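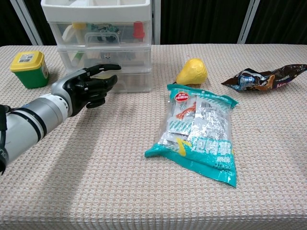
Workshop > Arms and hands > Arkden hand kit

Search the parts shelf... Go

Filed under: Kits we have built ourselves

Arkden five-finger hand, with forearm mount

The maker says this hand can be built at home in an evening. Ours took 4 evenings at the shared workshop in Dorkside, and we already had the arm. Allow for that before you order.

You get the hand, the wrist plate, a bag of screws and a booklet which skips the part where you route the cable. The forearm isn't included, whatever the box suggests. We fitted ours to a Bromby arm, and the plate needed filing.

What it does well: it points. The index finger goes out and the others stay curled under, and for pressing a switch that may be all you want. Gripping is another matter. Arkden claims 1,000 closes before the cords need tightening - we would like to know who did the closing, and on what. Try it on soft bags as well as hard shapes before you believe any figure for grip.

The Benítez control board costs extra. The cheaper boards may work, but we haven't tried them and won't say they do.

Weight with wrist plate: 1,094 g on our scales
Tools needed: small hex keys, flat file, patience with the booklet
Spare cords: sold separately, buy them at the start

Returns are accepted on unopened kits only. A filed plate counts as opened.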